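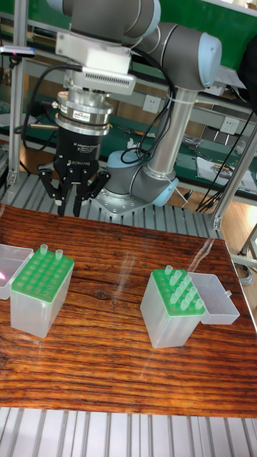 Pipette tip boxes on the bench top, wood-grain finish.

Search products
Enter keyword or item no.
Home > Liquid Handling > Tips and Tip Boxes > Boxed Tips, 200 µL

Brenby Boxed Pipette Tips, 200 µL

Brenby boxed tips are supplied by Plurow for manual and automated pipetting in the 200 µL range. Tips are molded from virgin polypropylene without slip agents or dyes. The box is a reusable polypropylene shell with a hinged lid and a removable tip plate. Tips stand in the plate at 9 mm pitch, 8 x 12, and can be picked up with a single-channel or multichannel pipette.

Fit

The collar is tapered and seats on most standard conical shafts. Seating force should be moderate. If a tip has to be struck repeatedly to hold, the shaft is worn or the wrong tip has been ordered. A sample box can be requested before a standing order is placed. Locking-collar pipettes require the Meinecke series and will not hold these tips.

Versions

Non-sterile, without filter. For general dispensing, buffers and teaching use.
Sterile, without filter. Box sealed with a tear band. Sterility applies until the band is broken.
Sterile, with filter. Polyethylene filter, self-sealing type not available in this size. Maximum working volume is reduced to the value printed on the box label.

Box

The lid opens to the rear and stays open without support. It can be lifted off the hinge for work in a cabinet with low clearance. Closed boxes stack; do not stack more than 5 high on an open shelf. The base has no rubber feet and will slide on a polished surface. Where the box must hold position during multichannel pickup, use the Lallbridge bench tray, which takes 2 boxes side by side in landscape orientation.

Autoclaving

Non-sterile boxes may be autoclaved at 121 °C for 20 minutes. Leave the lid unlatched during the cycle. Do not place weight on the lid, and let the box cool fully before closing it. Repeated cycles cause slight clouding of the shell and do not affect the tips. Filter tips are supplied sterile and should not be autoclaved again.

Refilling

Refill plates are sold separately for the non-sterile version. Remove the empty plate by pressing both side tabs, then lower the full plate until it clicks. Plates from the previous Brenby box do not fit the current shell.

Storage

Keep dry and out of direct sunlight, in the outer carton where possible. Lot number and expiry date are on the end label.

Data sheet revised September 2021.

Categories: Consumables, Pipette Tips, Racks & Boxes, Autoclavable Plastics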